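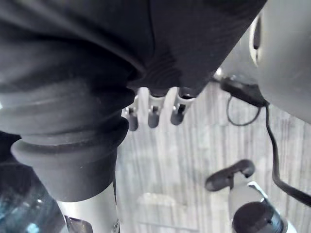 abhattacharjee wrote:
Cold wash, every time. Black knits go grey from heat and rubbing more than from the soap.

trundier27
Quoting Anoma there, from the July thread. I've got a ribbed black knit, 2 metres of it, and want to sew it into a cover. Do I wash before cutting?

Abundio Sandoval
Yes. Wash it, dry it flat, then cut. Mine lost 4 cm in length the first time.

nandura403
I don't bother with knits. Steam it well and leave it overnight — same result, and the colour stays darker.

Abundio Sandoval
Steam won't get the loose dye out. You'll find it on your hands and on anything white.

nandura403
Never had that with black, only navy.

abhattacharjee
Depends on the fibre. If it's 100 per cent cotton, wash it. Polyester I'd leave alone. What is it, trundier?

trundier27
No label, it was the end of a roll. I'll wash a scrap tonight and measure it. Does a raw edge need finishing first?

abhattacharjee
Zigzag it if it's curling. Otherwise leave it.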